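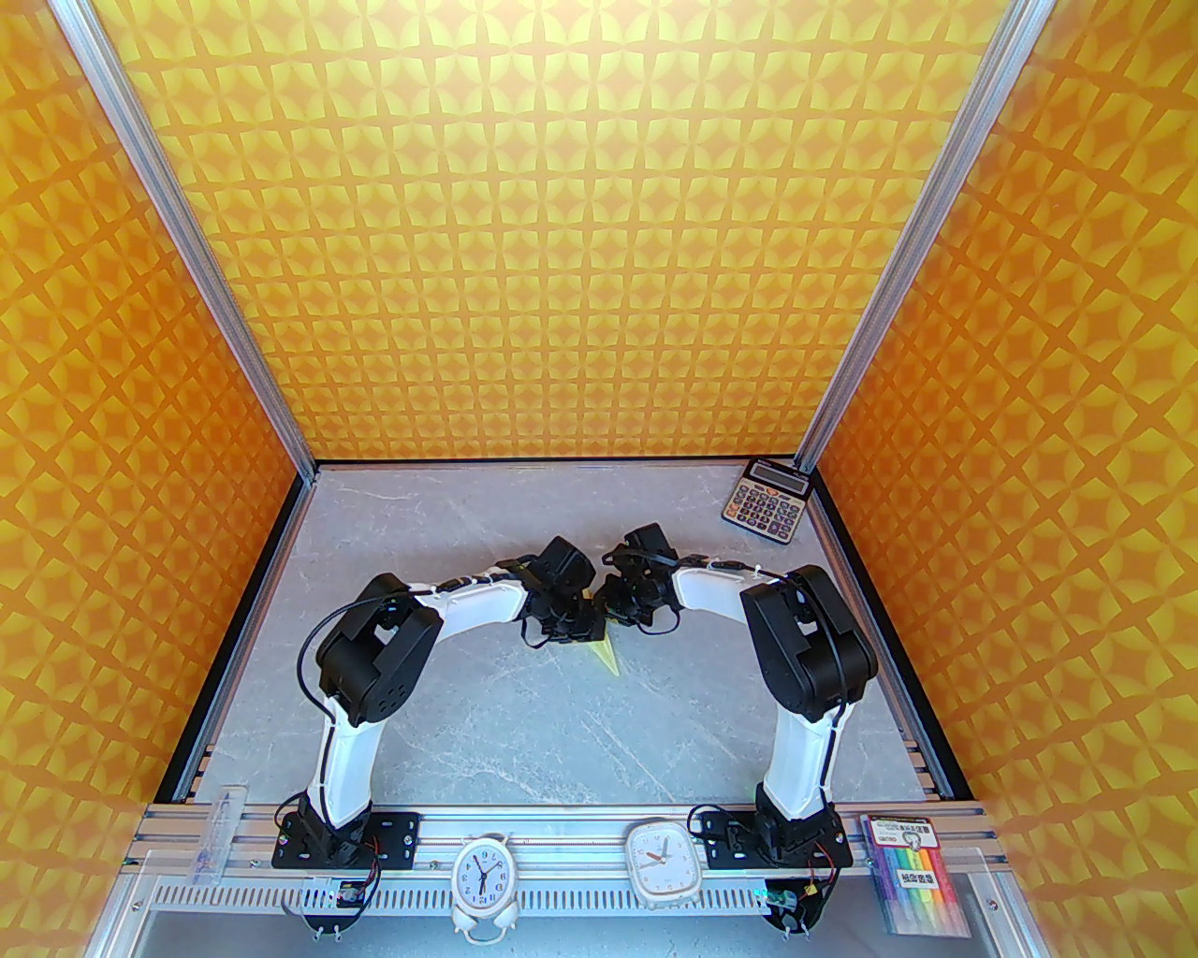
I've always been wary of anything that arrives flat-packed with its own hex keys, so when Zasano offered me a loan of its two-armed bench kit, I cleared a whole weekend and hid the good biscuits. The box weighs a ton. There are 268 fixings, sorted into little bags, and a manual that assumes you already know what a servo horn is (I didn't, I had to look it up).

Still, I was up and running by the second evening! The arms bolt to a metal rail along the front of the bench, and the patterned side panels slot in after that. I went for the loud yellow and orange ones. My other half says it's like working inside a 1970s curtain.

The control software is called Flanow and it's mostly lovely. You teach the arms a job by doing it with them, over and over, and Zasano suggests 40 goes before you let them try alone. I got bored at 12 - my own fault - and the results were what you'd expect. Getting two grippers to meet at one small, thin thing is far fiddlier than picking up a block with one.

Grumbles? The cables need tidying constantly, and the wiring under the bases is left bare, so keep your tea well away. Support comes from Jultska, the distributor, who answered my first email within the hour and my second after 2 days.

Would I buy one? If I had a spare room, yes, tomorrow. As it is, I need my table back by October.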